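Category: Berth Holders › Guest Berthing System › Set-up

Last updated: 2021-12-02

4. Registering a charter vessel at Prestham Marina

This section is for operators who hold a commercial berth and wish to accept charter bookings through the Climgate berthing system. Private owners should refer to Section 3.

4.1 Sign in with the operator number printed on your berth licence. The number begins with the letter P.

4.2 Select "Vessels", then "Add charter vessel". Enter the name exactly as it appears on the registration certificate.

4.3 Enter the overall length, including any bathing platform or bowsprit. Vessels over 50 feet are placed on the outer pontoon.

4.4 Upload the insurance schedule and the skipper's certificate. Each file must be a separate PDF.

Note: Documents in other formats are rejected without notice. Check the "Documents" page before continuing.

4.5 Choose a boarding point. Kesidero Steps may be used at any state of the tide — the Fallahi Pontoon is closed to passengers for 2 hours either side of low water.
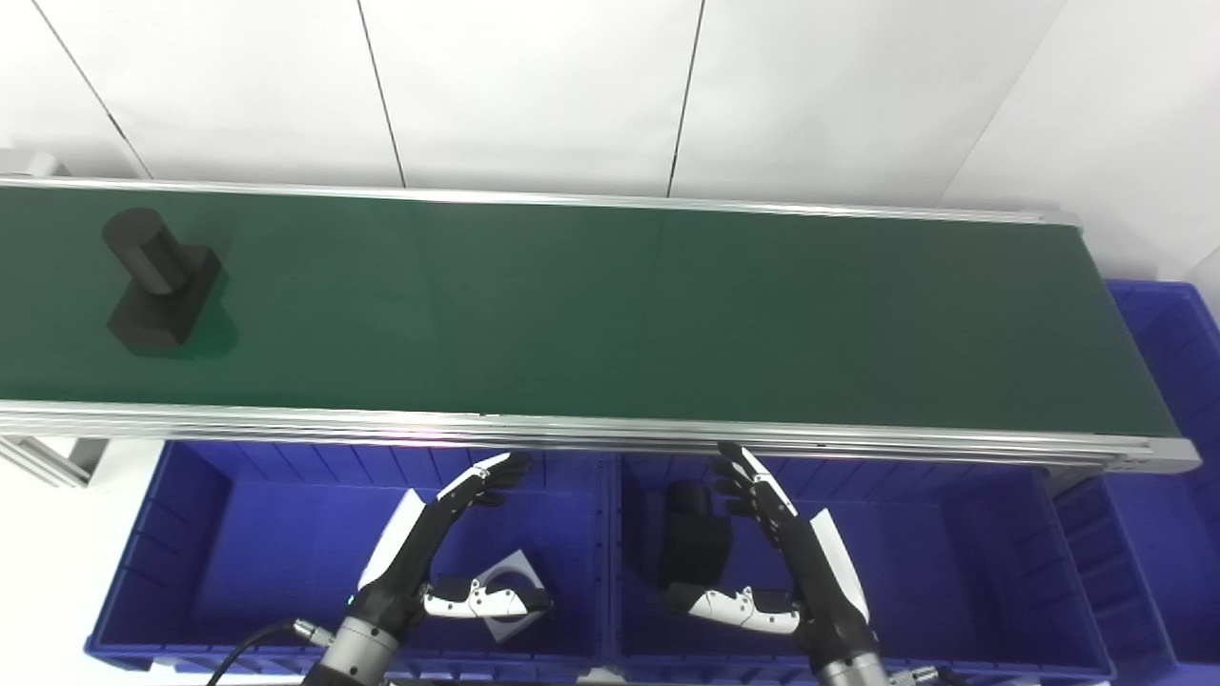
4.6 Set the turnaround time between charters. The system will not accept less than two hours.

Caution: Changing the turnaround time cancels any provisional bookings already held. Confirmed bookings are kept.

4.7 Select "Submit for approval". The entry remains grey until the berthing office has checked it and turns blue once bookings may be taken.

4.8 Print the boarding notice and display it at the gangway. A new notice is required each January, when licences are renewed.

Questions on approvals should be addressed to Omolara Danladi, Berthing Office, extension 363.

Contact the Berthing Office | © Prestham Marina | Back to top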